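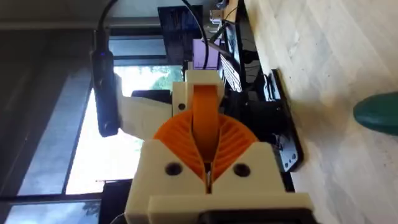
*The gripper on Bekeo, orange fingers nearly shut, by the big window.*

## Bekeo's new hand

Some of you asked for more from the bench after the last update, so I've put up a favourite from October along with far too many notes! Bekeo is the arm Matvii Kobzar and I have been building at the Hrynyshyn workshop, mostly in the evenings and on the odd long morning when we can get the table nearest the light.

**The fingers.** Orange, ribbed and much more fun than the old ones. They're the fin-ray sort: an inner wall, an outer wall and a row of thin slanted ribs between the two, so when the inner wall meets something round the whole finger curls around it. I spent a silly amount of time just pressing my thumb into them. Zoriana Romaniuk drew the rib spacing and we went through 22 test prints before we had a pair we both liked. Number 9 split along a rib, number 14 was so floppy it couldn't hold a pencil, and number 17 is now a bookmark.

**The housing.** Cream, printed on the club's older machine. You can see the layers if you get close, and I've decided I like them. I was all set to sand it and then Yevhen Kravets said to leave it alone until the shape is final – good advice, as I've changed the ledge at the bottom 2 more times since he said it.

**The numbers, for those who like them.** One full set (housing, upper block, arm piece, both fingers) comes to 448 grams on the kitchen scales. The longest single print was the housing. I want to get the weight down in the next version, probably by thinning the walls of the arm piece, but I'd like to run this one for a while first.

**Grip tests.** We use a list of household things that Darmawan Sopacua put together, and each gets picked up, held and set down again. Best run so far is 76 clean picks before a drop. The drop was a teaspoon. Flat, shiny things are still hard work – a pear is easy, a teaspoon is miserable.

**Still to do**

- Shorter cables, or at least some clips for the ones we've got
- Softer orange filament for the fingertips (Mahmoud Fahmy has half a reel of Fluleck he's willing to swap)
- Try the Standitz mounting pattern on the next base
- Write up the finger files properly so other people can print them

If you're printing a pair yourself, go slowly on the ribs and dry your filament first. And send me pictures, I'd love to see them in other colours!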